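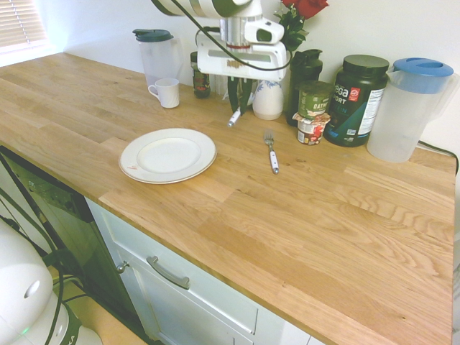

4. Care and Wear of Wood Counters in Rented Homes

4.1 Sample and returns

The household survey went out in April to tenants in four towns: Clungate, Citthorpe, Whitelaw and Lusidcombe. We received 335 completed forms. Of these, 297 came from homes with at least one wood counter in the kitchen and were kept for analysis. The rest were from homes with laminate or stone throughout, or had the counter section left blank. Citthorpe supplied the largest share of the usable forms and Lusidcombe the smallest, in line with the number of rented homes in each town.

Follow-up interviews were held with 16 tenants, all by phone. Interviews were transcribed by Fedir Hnatiuk and coded against the same headings used for the open questions on the form. Where a tenant's account on the phone differed from the form, we used the form for the tables and the interview for the discussion.

4.2 What tenants were told

Most respondents had received no written advice on how to look after the counter when they moved in. A minority had been given a general cleaning sheet, and a smaller group had a sheet that mentioned wood. In Whitelaw, where one large landlord manages much of the rental stock, tenants were more likely to have had something in writing, but the advice was often out of date. Several sheets named a finishing oil that the landlord had stopped using.

Tenants who had no advice tended to fall back on what they knew from earlier homes. Those who had grown up with laminate cleaned the wood as if it were laminate, with spray cleaner and a wet sponge. Those who owned a cutting board, and had oiled it, were much more likely to oil the counter as well. This link was stronger than the link with age or with length of tenancy, and we had not expected it. The form asked about cutting boards only as a warm-up question.

4.3 Type of surface

Solid planks were rare in all four towns. The usual material was butcher block, made from strips glued side by side with staggered end joints. Oak was the wood named most often, followed by beech, although many respondents did not know and some answered by color alone. We did not try to correct these answers. "Light wood" and "dark wood" are reported as separate categories.

Figure 3 shows the kind of pairing that respondents described most: a light oak butcher-block counter over a white cabinet with a paneled drawer front and a metal handle. The strips vary from tan to honey to light brown. This natural variation matters for the survey, as it affects how early damage is noticed. On a surface with mixed tones, a faint stain may pass for a darker strip. Interview subjects with mixed-tone counters often said they could not tell when a mark had first appeared, and two of them had reported a mark to the landlord that was later judged to be part of the grain.

Figure 3. Light oak butcher-block counter above a white cabinet with a paneled drawer front.

4.4 Reported damage

Respondents were asked to note any damage present on the day they filled in the form. The forms list water marks most often, then knife marks, then heat rings. Open joints between strips were less common but were rated as more serious by the tenants who had them. Dark staining near the sink was treated as a water mark unless the tenant described the wood as soft, in which case it was coded as rot. Rot was reported in six homes. Four of these were in Clungate, where the housing is older and sinks are often set into the counter with a narrow strip of wood behind the faucet. That strip is hard to reach and hard to dry.

Damage along the front edge formed a group of its own. Tenants described it as drying, roughness or small splinters, and it was most common above dishwashers and ovens. Steam and warm air rise against the underside of the edge each time the door is opened, and the underside is seldom oiled. Only a few tenants had ever looked at it. One interview subject in Lusidcombe found that the underside had been left unsealed when the counter was fitted - she noticed it while looking for a dropped screw.

4.5 Oiling and cleaning

Fewer than half of the respondents had oiled the counter during their tenancy. Among those who had, the typical pattern was a single treatment soon after moving in, with no repeat. The reasons for not repeating were mostly practical. The counter has to be cleared, the oil needs time to soak in, and the kitchen cannot be used in the meantime. Tenants in small flats raised this more than others, as they had nowhere to put the things that usually sat on the counter.

Cost was mentioned less than we expected. Uncertainty over who should pay was mentioned more. Many leases say that the tenant must keep fittings in good order, and that the landlord must maintain the surfaces, without saying on which side oiling falls. In the interviews, tenants who were unsure about this had generally done nothing and had not asked.

Daily cleaning varied little between the towns. Most respondents wiped the counter after cooking with a damp cloth and let it air dry. Those who dried it with a second cloth reported fewer water marks, but they also reported oiling more often, and the sample is too small to separate the two habits.

4.6 Limits of the survey data

All damage was self-reported, and tenants may have had reason to leave some of it out. The cover letter stated that no answers would be passed to landlords, but several forms came back with the damage section struck through. We counted these as missing and did not treat them as showing no damage. The survey also took place at one point in the year. Joints open in dry winter air and close again as humidity rises, so a form filled in during April may understate them.

Finally, the age of the counter was unknown in most homes. Landlords in Clungate and Citthorpe were asked for fitting dates, but the records were incomplete and in some cases gave only the date of the last full refit. For this reason the comparison between towns in Section 5 uses length of tenancy as a stand-in for years of use. It is a weak measure for the oldest counters, which may have served several households before the present one, and the Clungate results in particular should be read with that in mind.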